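**Re: [erwood-home] What goes in the bin and what gets a hook?**

Glenys Foulkes wrote:

> I am putting together the tidying notes and would like them out before February. Can someone please settle the small things? Gloves, spatula, the flowerpot. Last year's notes ran to four pages and I don't believe they were read in Kemeys at all.
>
> Also, is the plant staying on the table? I have had two messages about it, both strongly worded.

Glenys,

I read all four pages. I'd like that recorded somewhere. Page 3 had a paragraph on spatulas that I still think about.

As of this morning the marble table looks like so:

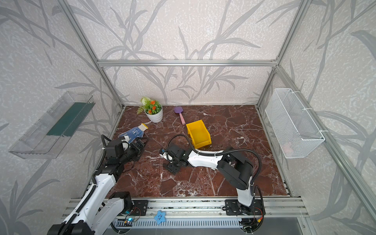
*Erwood Home & Garden Club, Tidying Group*

My proposal, which I expect to be argued with by dinnertime:

- **Yellow bin:** small things only, and it lives at the back of the table. If it's tipped, stand it up. We have discussed this.
- **Work glove:** off the table when the gardening is finished. It has a yellow cuff, so people keep assuming it goes with the yellow bin. I'm prepared to give in and let it.
- **Purple spatula:** kitchen drawer. It has been lying next to the flowers so long that a visitor asked me if it was for the soil.
- **Wire basket on the right wall:** overflow. There's a pink item in there now. Whoever owns it, please come and get it.
- **Clear shelf on the left wall:** leave it alone until we agree what it's for. I have nearly 300 words on this and will spare the list.

As for the plant, I vote it stays. It's artificial, it asks for nothing, and it's the only member of the group that has never missed a meeting. The white pot goes well with the leafy wallpaper, though Plolum Lane will tell you there are too many leaves already.

And again, with the glove where it usually ends up, in front of the pot:
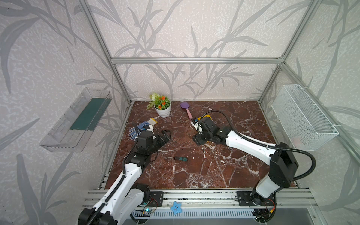 *Posted by the Kemeys end of the tidying group, December 16, 2025*

You'll see the fingers are spread out, which is how gloves get left when people pull them off in a hurry. Could the notes say "fold it"? I'd take two words over another page.

If you do want the wallpaper mentioned, the roll came from Vadano and I have the leftover piece in my closet. It's long enough to patch one corner, so please don't let anybody lean a rake on it.

Send me the draft and I'll check the spatula paragraph.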